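Visit notes: the plate-handling cell at Grerell

The first stop was the Grerell automation group in Bitstead, which keeps one plate-handling cell as a full simulation and uses it to prepare every change before the hardware is touched. The cell is a single white articulated arm on a perforated bench, with a dispenser at the far end, several plate positions in the middle and larger instruments on the right. The arm does nothing except move multiwell plates between stations. All of the interesting work is in the position table.

There are 38 taught positions. Each station has at least an approach point, a grip point and a retreat point, and a few have a second approach for when a neighboring nest is occupied. The table is stored with the mounting plate of the arm as its origin. If the arm comes off for service, only the origin is measured again, and the rest is corrected from that one offset.

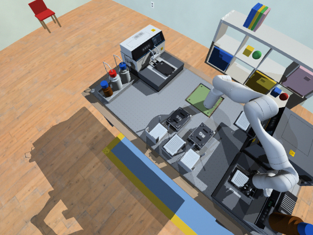 Re-measuring takes one person most of a morning. The procedure starts with the gripper, because a worn finger pad shifts the grip height and looks exactly like a bad position. Pads are compared against a gauge block. If they pass, the arm is sent to three reference points on the bench at low speed, and the error at each is written down before anything is corrected. Early on, people corrected as they went, and the third point would then disagree with the first.

Tubing gets its own page in the service folder. The lines at the dispenser are checked for clearance against the arm's sweep, with the joint limits set so that the elbow stays on its own side. The group prefers a slower path over a tight one.

The scheduler is an in-house program called Nam. It locks a station while a plate is being placed and releases it when the gripper reports open and the arm has reached the retreat point. Both signals are required. An earlier version used the gripper signal alone, and a dispenser carrier once started moving with the fingers still beside the plate.

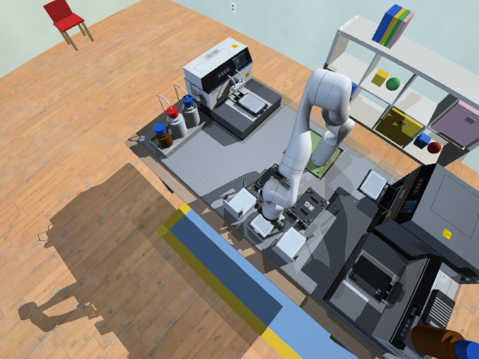 Shoaib Bukhari objected that two signals are still too few, and that a plate sensor in each nest would catch the case where the gripper opens and the plate comes back up with it. The group did not disagree. Sensors are on order for the instrument carriers. The plain stands will stay as they are, as there is no convenient place to run the wire.

We were given the results of the last long run in simulation, with random errors added to the nest positions. Of 1000 transfers, 984 finished without a stop. In 7 cases the plate was seated high on one edge, and the remaining stops were path faults near the elbow limit. The high-edge cases all came from one station, and its approach point was afterward moved straight above the nest so that the last part of the descent is vertical.

Question from our side about lighting: the simulated room has hard shadows, and we asked if this matters. It matters only for the camera checks, which are tuned separately. The motion planner takes no notice of it. 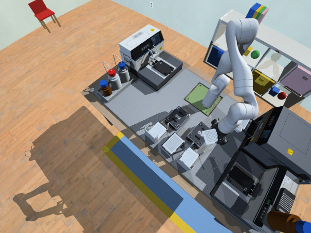
Grament, October

The second site runs the hardware version, and the visit was mostly about upkeep. The service sheet hangs in a plastic sleeve by the door. Weekly items are wiping the finger pads, checking the mounting plate screws with a torque driver, and running the empty path once at quarter speed. Monthly items are the reference points and a backup of the position table.

Backups are named by the reason for the change. The Grament staff asked for this after restoring a table that was newer than the one they wanted.

Recovery after a stop was demonstrated twice. The operator opens the gripper by hand only if the plate is fully supported. Otherwise the arm is jogged upward in the tool direction first, then out. Nam then asks where every plate is, and each location has to be confirmed before the schedule resumes. It is tedious and took longer than the stop itself.
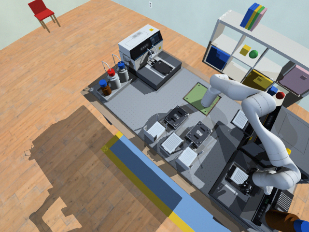
Bitstead, October

We returned for the last afternoon to go through the right-hand end of the bench, where the arm has the least room. Any plate going into the low instrument there is approached from above, at reduced speed, with the larger housing behind it treated as a solid block in the planner. The block is drawn oversize. Bukhari asked for the margin and was given the file.

Open points from the visit: pad gauge drawing to be sent; sensor part list to be sent; Grament to repeat the 1000-transfer run on hardware with water-filled plates. Parking at Bitstead is behind the building, and the front entrance closes at 5 p.m.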